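Home Gallery Shelf Notes Swaps Contact

Sorting the magazine pile, part 2

Quick post, no time for a proper write up. Finally getting the back issues off the floor and into the dividers. Roughly 200 magazines came in the Korcombe boxes, mostly science fiction, a lot of them Chinese, no list with any of them. Every one gets a look at the cover, then spine, then page edges. Then a slot. Slow going but kind of fun!

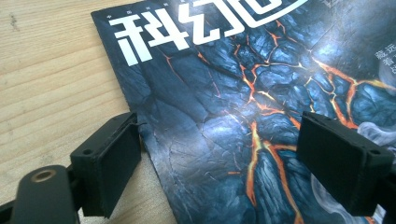

Lava cover. Those orange cracks!

Love this one. Dark blue rock all broken into plates and the glow coming up between. Can't read a word of it, bought the lot for the covers anyway. Ismail says he'll translate the contents pages if I feed him.

Sorting rule so far is title first, year second. Tried sorting by color in June, looked great, could not find a thing. Never again.

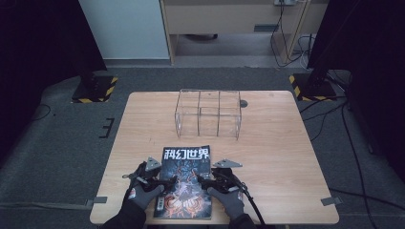
Clear dividers are winning over the Plevis cardboard files, by the way. Cardboard sags as soon as you put a thick issue in. With clear sides you see the cover without pulling everthing out. Only gripe is they slide if you lean a full stack on one side, so fill the middle slots first.
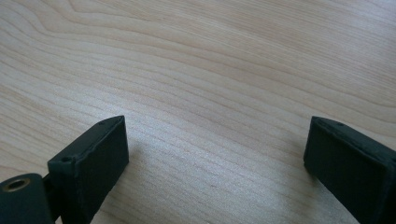
Pale wood, nice curvy grain.

Good surface for checking covers, dark ones really stand out on it. Wipe it down before you start. Old staples scratch, so pick those off too. Bags and boards come later, once the order is settled. Purkau sleeves are a touch narrow for the fat issues, going up a size.

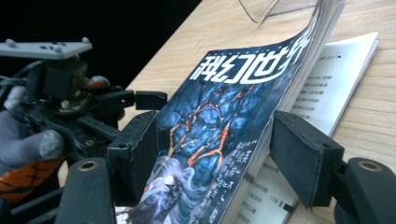

Thick ones like 科幻世界 go in spine down, pages up. Corners curl otherwise, and some have a bit of a fan to them allready. Flat under a heavy book overnight helps. Next up is the doubles pile. Swaps welcome, send me a list.

Photos and text Solène Cordier | 21 January 2026 | Contact | Back to top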